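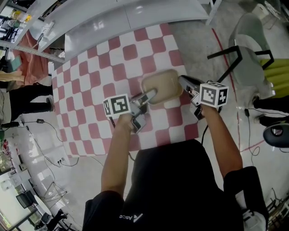 Quick one as I've got to be out of the door by 7 and the kayak is still on the roof of the car.

So we did the Hanudell paddle. Finally. Been saying it since last August and something always came up, wind mostly, then my shoulder, then more wind. You put in at Sistden, by the slipway next to the toilets (closed, go before you leave home) and it's 11 miles down to the weir if you do the whole thing. We did the whole thing. My arms are like string.

Parking first as that's what people always email me about. There's a field. It takes coins only, the machine ate my first lot and gave me no ticket, so I left a note on the dashboard and hoped. No fine when we got back. Get there early though, by mid morning there were cars right up onto the verge and a man with a trailer going backwards and forwards and swearing.

First stretch is flat and slow. Lots of reeds, bit smelly to be fair. Had a heron keeping just ahead of us for ages, it would wait till we nearly caught up and then flap off looking annoyed. Then under the railway bridge the river bends left and picks up a bit, nothing scary, but there's a tree down on the inside so keep right. I did not keep right. Wet up to the elbow and a twig down my neck.

Stopped at Cavau for lunch. It's a café in an old boathouse, you can pull straight up on the shingle. Cheese toastie, chips, tea in a proper pot. They don't mind wet people as long as you sit outside. Dogs ok too. Would of stayed all afternoon if I could.

After Cavau it gets wide and the wind finds you. Head down and slog for the last bit. This is where I was glad of the new paddle, the Akbulut one I moaned about paying for. £91 in the sale and I take it all back, so much lighter than the old one, and the grip doesn't rub. Only thing is the join in the middle gets grit in it and then it won't twist apart, had to rinse it under the tap at home and sort of wrestle it.

Took us 6 hours with the lunch stop, which was a long one. Faster people will do it in a lot less. Get out on the left before the weir, there's a sign but it's half behind a bush and you don't see it till you're nearly past. Steep bank, muddy, someone has tied a rope on to help you up. Then it's a bus back to fetch the car. Bus was late.

Things I'd bring next time: gloves, more water, a hat that ties on. Dry shoes for the bus, my socks were squelching and a lady moved seats.

Want to try the upper bit next, above Sistden, but I've heard you need a permit for that and teh website just goes round in circles. If anyone's done it recently leave a comment and tell me where you bought yours.

Right, shoes, keys, going.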